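Villca Block Handling Project
Progress report for May
Prepared for: Nidia Cáceres, Valmont program office
Prepared by: Wian Venter

Status

The simulation phase is behind plan. We had expected to finish the placing trials this month and move to the arm at Bosham. A grip fault has held us up, and I have stopped all transfer to the real arm until it is fixed. There were no injuries and no equipment was damaged. The fault has only shown up in simulation so far.

What went wrong

The task is to pick up a long blue block, carry it over the table and set it down next to a red one. We ran 400 trials with the new grip controller. In 16 of them the arm kept pressing after the fingers had closed, and the reported grip force climbed past the limit we set for the Bosham hardware. The stop command should have cut in at that point. It came late each time, by up to 15 control steps.

Segundo Quispe found the late stop on a Thursday while checking the logs for something else. Our pass/fail score did not catch it. A trial was scored on where the block ended up, so a run with far too much force still counted as a pass. That was a mistake in how I set up the scoring, and the success rate in the April report should be treated as too high.
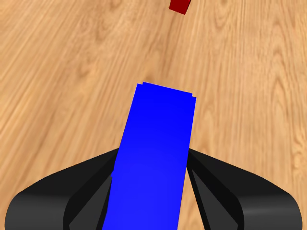 The cause is in two parts. First, the force reading is averaged before the safety check sees it, so a fast rise is smoothed out. Second, the contact model treats the block as fully rigid, and when the fingers meet it at a slight angle the solver produces short spikes. Either one alone would probably be manageable. With both, the check is working from old numbers at the moment it matters most.

Work done since

Segundo has moved the safety check so that it reads the raw force signal. Milagros Urrego rebuilt the contact settings and added a small amount of give to the finger pads. We repeated the 16 bad trials with the same starting positions. Half of them now stop on time. The other 8 still run over the limit, though by less than before, and in all of them the block is gripped close to one end. We do not have an explanation for that yet.

Scoring now fails any trial that goes over the force limit, wherever the block lands.

Effect on schedule and budget

Arm time at Bosham has been given back for now. Zoila Cárdenas has asked Pamdale to hold the replacement finger pads until we confirm the stiffness we need. Neither change costs the project anything this month. If the end-grip problem is still open when the next report is due, we will need to move the hardware trials into the following quarter.

Next steps

Milagros will run the end-grip cases with a shorter simulation time step. Segundo will write a separate test for the stop command that does not depend on the picking task. The full set of 400 trials will be repeated once both are done.

Decision needed

Please confirm that Valmont accepts the new scoring rule for the final milestone. The old target was written before force was part of the score, and I would like the wording settled before we run the full set again.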